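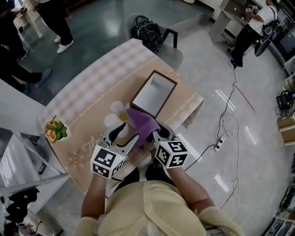

La pinza de mano, con la tela morada y la caja abierta.

Acta de la reunión: visita a la jornada de puertas abiertas de Stiltska

Diciembre. Acta redactada por la secretaría del grupo de automatización

Imprimir | Enviar por correo

Empezamos a las 18:20, con la sala medio llena y el café ya frío (otra vez). Me tocó tomar notas a mí, así que perdonad si se me nota el entusiasmo: la visita me encantó y no lo voy a disimular.

1. Acta anterior
Se leyó deprisa y se aprobó. Solo hubo que corregir el nombre de Telard, que yo había escrito con dos eles.

2. La visita
Fuimos 20 personas del grupo. En Stiltska nos recibieron con una charla cortita y enseguida pasamos a las mesas, que era lo que queríamos todos. La demostración iba de recoger telas con una pinza que se lleva en las manos, de dedos curvos, blancos y grises, y con unos cubos a los lados con esos dibujos en blanco y negro que sirven para seguir la posición. La mesa tenía un mantel de cuadritos con margaritas y hasta una maceta con flores, ¡yo me había imaginado un laboratorio de película! Varios comentamos que así se entiende mucho mejor, porque doblar y guardar trapos es cosa de casa.

Nos explicaron que cada movimiento queda grabado y que luego se usa para enseñar al robot. Para la tarea de la tela en la caja llevan 2000 repeticiones, y quieren seguir. Yo pregunté si no se aburren. Me dijeron que se turnan, y que lo que cansa son los antebrazos.

Después probamos nosotros. Hicimos 4 grupos y hubo de todo: quien cogió la tela a la primera y quien acabó arrastrando el mantel (fui yo, que conste en acta). Lo difícil es soltar, sobre todo si la tela se queda pegada a un dedo.

3. Opiniones
Gustó mucho el trato y que nos dejaran tocar las cosas. Se pidió que la próxima vez haya más rato de preguntas, porque la parte de Zetbridge, que es el programa con el que revisan las grabaciones, se nos quedó en un suspiro. Una compañera echó de menos ver el brazo robótico trabajando solo. Otro compañero no se fía nada de que esto llegue a las lavanderías pronto y lo discutimos un buen rato, sin acuerdo.

4. Gastos
El autobús costó 88 euros y se paga con el fondo común. Se aprueba sin votos en contra.

5. Próximas salidas
Hay dos propuestas: el taller de Nakamura, que monta pinzas a medida, y volver a Telard, donde ya estuvimos pero con la línea parada. Ganó Nakamura por poco. Me encargo yo de escribirles y de preguntar si admiten grupos por la tarde.

6. Ruegos y preguntas
Se pide que quien tenga vídeos de la visita los suba a la carpeta compartida. También que alguien devuelva el paraguas verde que apareció en el autobús; lo tengo en el despacho.

Se levantó la sesión a las 19:45.

Contacto: secretaría del grupo | © Grupo de automatización | Volver arriba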